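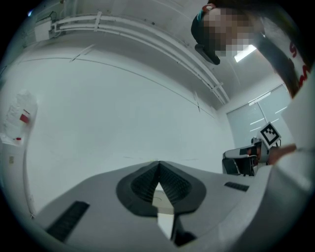

How a robot learns from a hand-held gripper

By the Skivumen project team, Arthorpe
May

A robot arm doesn't know how to pick up a cup. Somebody has to show it. At Skivumen we wanted to find out whether people could do the showing without using a robot arm at all.

We used a tool called Bite. It is a gripper with two black finger pads that close like a beak, and you carry it in your hand. A camera on the tool records what is in front of it. The camera has a fisheye lens, so straight walls look bent, but it can see a lot of the room at once.

What are the black and white squares for?

A square pattern like the one near the window is called a marker. A computer can find it easily in a video. If the computer knows how big the marker is, it can work out how far away the camera is and which way it is tilted. It does this again and again, and that gives the path the gripper took through the air.

What did we do?

People picked up a plastic cup and put it on a saucer. They did this 200 times. We gave the videos and the paths to a computer program, which looked for patterns in how the hand moved. Then we let the program steer a robot arm.

What happened?

The arm had 60 tries with a cup it had not met before. It got the cup onto the saucer 41 times. Most of the misses came when the cup was close to the edge of the table. Our next test will have more cups in that spot.

Contact: Skivumen, Skamberg Building, Arthorpe | © Skivumen | Back to top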